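wk 5 notes: small-batch costing, cont'd from last time

Reading was the Rurnell case, pp. handed out in May. If you lost yours get a copy off somebody, I'm out.

Recap real quick. Fixed cost = you pay it if you make zero. Variable = goes up with every unit. Rent, fixed. Cardboard, variable. Wages, depends how you hire, we'll fight over that later.

Rurnell makes kitchen stuff for the low end. Their problem is the one most small makers have, price got set by looking at the shelf next door and nobody went back and added up.
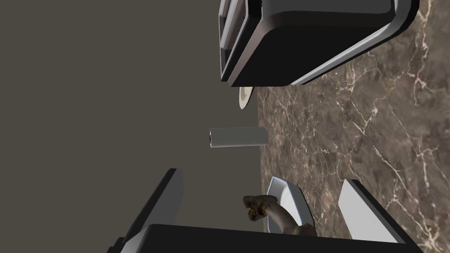
*Notes: Snežana Bošković / Intro to Operations, section 2*

**Break-even**

Fixed costs / (price − variable cost per unit) = units to break even

The thing in parentheses is the contribution margin. Learn the name, it's on the midterm.

Rurnell numbers, one month:

- fixed: $3,555
- batch size: 299 units
- 2 batches a month, so 598 made. Case says 597 sold, one went back as damaged, so use 597

3,555 / 597 = a bit under $5.96 a unit. So every unit has to bring in that much OVER its own variable cost just to cover the fixed stuff. Most of you wrote 5.96 as the *price* on the warmup. It isn't the price. Parts and packing go on top.

Now drop to one batch. Same rent, same insurance, half the units. 3,555 / 299 = $11.89. Margin you need nearly doubles. That's the whole lecture really, write it down.

**Where it gets messy**

Setup time. Changing the line over costs the same whether you run 20 units or 200. Do you call that fixed? Per month, no. Per batch, yes. The book calls it a batch-level cost and so will we.

Storage. Big batches are cheaper per unit but then they sit. Stastton (other firm in the case, skim it) ran huge batches and had to lease a second unit in Dillthorpe to put them in. Saved on setup, lost it on the lease. See exhibit at the back, the two colums on the right.

Returns. Do NOT just leave them out. You paid to make it, you paid to ship it, maybe paid to ship it back.
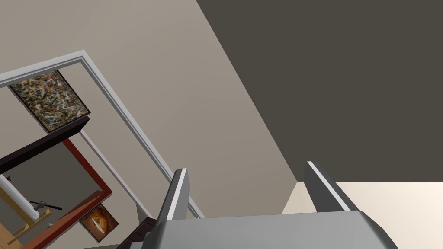

Padilla disagreed with me on the returns bit and wants it in the notes: if the returned unit gets repaired and sold next month you shouldn't charge the full cost to this month, "only the freight and the repair labor." Fair. Works if you know it'll sell. For the homework assume it's scrapped, full cost, this month.

**Homework**

1. Redo break-even with a price cut of $1. Variable cost stays put. Show the new contribution margin first, then the units.
2. Find the batch-level costs in the Stastton pages. List them, don't explain
3. One paragraph: would you lease the second unit? Pick a side, no "it depends"

Round to the cent for dollars, round UP for units, can't sell a piece of one.

Due before class, 9 am, paper not email. Next time: overhead allocation, bring the calulator you're allowed on the exam.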